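When the kitchen robot yanks the handle off: what I changed after my Cusanard arm went wrong

I love my kitchen helper, I do. I've had the Cusanard arm since April, and it fetches, it puts away, it shuts the cabinet I always leave open. But one evening it tried to open the pantry door with a five-pound bag of flour leaning against the inside, and it just kept pulling! The bottom screw came clean out of the door and the handle was hanging by the top one. I was standing at the sink with soapy hands yelling "stop" at a machine that only listens to the button.

So I've spent a good while learning how to keep that from happening again. Some of this came from the manual, and a lot of it came from Kamonchanok Prasertsri, who lives two doors down and has had hers longer than I've had mine.

Know where your stop button is

Mine was behind the toaster. Dumb, I know. Now it's stuck to the wall by the light switch, at elbow height, with nothing in front of it. Press it once with the arm moving, just so you know how it feels (mine drops an inch or so when it stops, so don't have a glass in it when you try).

Turn down the pull force

The factory setting on mine was 127, and I never touched it. I run it at 60 now. It still opens every door I own, and when one sticks it gives up and beeps at me. The setting is hiding under Motion, then Advanced, then Limits, and you have to hit Save twice or it goes back to where it was. Ask me how many times I did that!

Rehearse it on the screen first

If your software has a practice kitchen, use it. I ignored mine for months because I thought it was a toy. You pick a layout, drop the gripper in, and try your pull before anything real gets hurt. I like a layout with long bar handles, the oven and microwave built into the wall and a big fridge right alongside, since a wall like that has plenty of things to grab by mistake. Mine has a habit of going for whichever handle is closest, and where two handles sit side by side along a seam, it can pick the wrong one and pull like crazy. 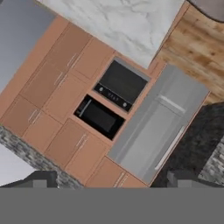 Fix the handle properly

Don't just crank the old screw back in. The hole is chewed up and it'll come out again the next time anybody opens the door, robot or not. Pack the hole with wooden toothpicks and wood glue, snap them off flush, let it dry overnight, and drive the screw in by hand. Mine has held fine. If the screw goes all the way through the door, a small washer on the inside helps too.

Check what's leaning on the doors

Flour, cutting boards, that one baking sheet. I do a quick look before bed, when the arm does its putting away.

Keep it off the oven

I blocked the oven door in the settings completely. I don't want it opening that with me out of the room, and the same goes for anything on the stove. Charoen Boonchu at the repair shop told me to block the fridge as well while I was sorting out the force setting, so I did, and I only let it back on after a week of good behavior.

Wipe the finger pads

Grease makes them slip, and then the arm squeezes harder to make up for it. Warm water and a drop of dish soap on a rag, with the power off. I do it when I do the counters.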